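Two-arm rigs and demonstration data » Cable into basket: how many episodes before you train?

Started by rsaarela, November 25, 2021
Tags: teleoperation, cables, data collection

rsaarela
We are gathering demonstrations for a two-arm setup and I'd like opinions before we spend another fortnight on it. The task is short. Pick a cable up from the tray, carry it over to the basket, let go, go back for the next one. Everything is driven by hand from the leader arms and we save the wrist views, the head view and the joint positions.

So far we have 79 episodes that I would call good. A first policy trained on them gets the arm to the tray every time and then closes the fingers beside the cable, or on the rim, or takes two cables at once. The carrying part is fine when the grasp is fine.

My question is whether to carry on to a few hundred of the same, or change what we are recording. The grasp is the part I care about. Most of ours look like this from the wrist, with the cable held upright between the fingers:
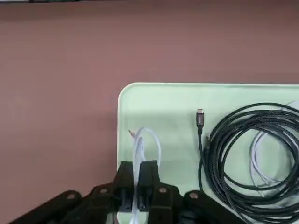
Wrist view, white cable in the grip, black braided one still on the tray

The white ones are much harder than the braided one. They are thin and slide out if you take them near the connector.

Raimo

gripnotes
What does your reset look like? If the coil goes back in the same spot each time you have one episode recorded 79 times.

rsaarela
Garnet does the resets. She drops the cables back on the tray by hand and doesn't arrange them, but I looked through the start views last night and the coil does end up on the same side more often than not. The tray itself never moves.

gripnotes
Then move the tray. I'd do that before recording another hundred of anything. Ten centimetres either way, and turn it a bit. Same for the basket.

a_prata
I don't agree with doing it in that order. We had a similar job at Kistateck with patch leads and we moved everything from the first day. The policy was poor everywhere and we couldn't tell why. We went back to a fixed tray, got the grasp working, then started moving things once we had something to compare with. If the grasp fails with the tray fixed, it will fail with the tray moved as well, and you will have two problems mixed together.

I would look at the approach. Do your operators all come in from the same side?

gripnotes
With a fixed tray the policy can learn to go to a place without looking at anything, and his "gets to the tray every time" sounds like exactly that. I wouldn't take it as a good sign.

a_prata
Could be. Easy to test, though. Take the tray away, run it, see where the arm goes.

rsaarela
Tried it this afternoon. It goes to where the tray used to be and closes on nothing. So gripnotes has a point there.

On approach, no, they don't all come in the same way. We have three people driving. Mackenzie comes straight down and Garnet comes in low from the side. I do a bit of both depending on how the coil is lying.

solange_l
There's your trouble with the two cables at once, I think. If half the examples come down from above and half from the side, you can get something in between that is neither. Pick one and write it down. We keep a single sheet of paper taped next to the leader arms with the rules on it and new drivers read it before they record.

Ours says, more or less:
Come in from above with the fingers open.
Take a single strand or a single loop, well away from the plug.
Lift and stop for a moment before moving sideways.
If you miss, go back up and try again, and keep the episode.
If you drop it outside the basket, stop and delete.

mchan
I'm the Mackenzie mentioned above. I'd argue with the fourth one. We've been deleting misses. I recorded 11 on Tuesday with a miss in each and binned the lot.

solange_l
That's a shame, I'd have kept them. The policy is going to miss, and if it has never seen anyone back off and try again it will just sit there with the fingers closed. As long as the retry ends in a proper grasp it is a useful example.

a_prata
Half agree. Keep them but tag them, so you can train with and without. Too many and it starts missing on purpose, so to speak. We saw arms that closed early, opened, then did the real grasp, every single time.

mchan
Fair enough. They are still in the bin folder so I can get them back. I'll tag them.

Another thing I'd like to raise is the head view. Raimo thinks it shows enough. I think the cable is too small in it once you scale the picture down, and everything useful comes from the wrist.

rsaarela
For the grasp, yes. For knowing where the basket is you need the head view, the wrist never sees it until late. Here is the head view at full size so people can judge. Basket in the middle right, the mat with the black coil beyond it.
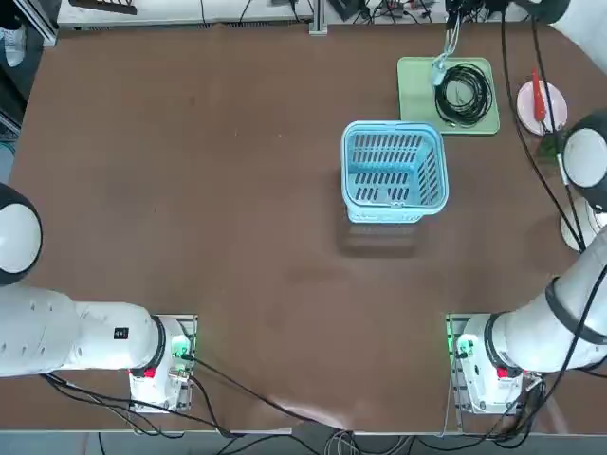
How long should one episode be for a pick and drop like this?
Ten to twenty seconds is a comfortable length for a single cable. Much longer and the driver is usually hesitating, and the pauses get learned along with everything else.

gripnotes
At full size that's readable. How far down are you scaling it?

rsaarela
A long way, to fit the three views in memory. We could crop to the right half first. The left side of the table isn't used in this task.

solange_l
Crop, but only if you're sure you won't want the left arm later. We cropped for a job last January and had to record it all again when the second arm came into it.

rsaarela
We store the full size and only crop for training, so that's safe.

a_prata
Good. Then I'd leave the cameras alone and sort out the driving first.

rsaarela
All right. Plan for the next session, shout if it looks daft:
Approach from above only, all three drivers.
Misses kept and tagged.
Tray in 7 marked positions, 10 episodes at each, cables dropped by hand in between.
Basket stays put for now.
Then train on the new ones alone and again with the old ones added.

gripnotes
Happy with that. I'd still move the basket.

a_prata
And I'd still start with one position. But marked positions is a decent halfway, at least you can leave some out and see what changes.

mchan
Could we do the braided cable and the white ones as separate sets? I'd rather not find out afterwards that all the good grasps were on the easy one.

rsaarela
Put the cable type in the tag and we can split them later. I'll add it to the form tonight.

garnet_lap
Can someone else do the resets for a bit please. I also need to learn this from above business, I have always come in from the side.

mchan
I'll swap with you after lunch.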